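Help Board > Packing and Shipping Machines > Faults and Safety

Box sealer stops with "tape not cut" and the arm does not go home - safe to put my hand in?

Vida
Posted June 2022

Hello all. We have a small workshop with one packing cell. It is a Statitlow arm with a tape head, and a short belt brings the boxes. The cell is from 2016 and we bought it used, so there is no support contract.

Since May we have the same fault again and again. The arm puts the tape on the top of the box, goes down over the front edge, and then the tape is not cut. The box is pulled by the tape when the arm moves back. Then the screen shows code 934 and everything stops. The tape is still stuck to the box and to the head, under tension.

Yesterday my colleague opened the door and cut the tape with a knife. When the tape was free, the head jumped up by itself, maybe the width of a hand. He was not hurt, but his fingers had been there a moment before. The door switch works and the motors were off, I am sure of it. So why did it move?

My second wish is to know why the tape is not cut. It happens more with small boxes. I already changed the blade and it made no difference.

Draldale
Replied the same day

I had the same on our machine. Clean the blade with alcohol, glue is collecting on it. Also try another tape, the cheap one stretches too much. If it stops, just press reset and pull the box out quickly, it is faster than opening the door.

Raso
Replied two days later

Please do not pull the box out as written in the reply before mine. I did maintenance on this type of cell for six years and I have seen one bad cut on a thumb from exactly this.

First the jump. The door switch takes the power from the motors, but the air stays in the tape head. On the older model the head is pressed down by a small air cylinder and a spring lifts it. When the tape holds the head down and you cut it, the spring is free. So with the door open you still have two forces, the air and the spring. Do it in this order:

Press the stop button and lock the main switch.
Close the air valve behind the cell and lock it too. Wait until the gauge shows zero.
Wait 60 seconds more, because the hose to the head empties slowly.
Put the red support pin under the head. If yours is lost, make a block of hard wood, do not use your arm.
Only now cut the tape, from the side, with the blade moving away from your other hand.

Now the cutting. Code 934 on ours meant that the blade did not reach its end sensor in time. You changed the blade, so look at the air pressure and at the little roller which presses the tape on the front face. With a small box the roller leaves the cardboard too early and the tape is loose when the blade comes. A loose tape folds and does not cut. We set the front overlap 15 mm longer and made the arm slower on the last part, and the fault became rare.

Until it is repaired, switch the cell off and close the small boxes by hand. It is slow work but we did it for a week. Keep the knife closed when you are not cutting, and give each person their own place on the table.

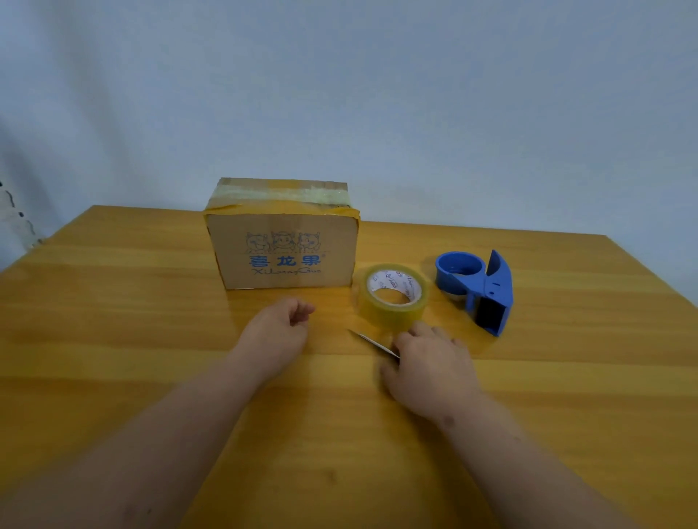
Small box, tape roll and blue hand dispenser on the table, knife blade in the right hand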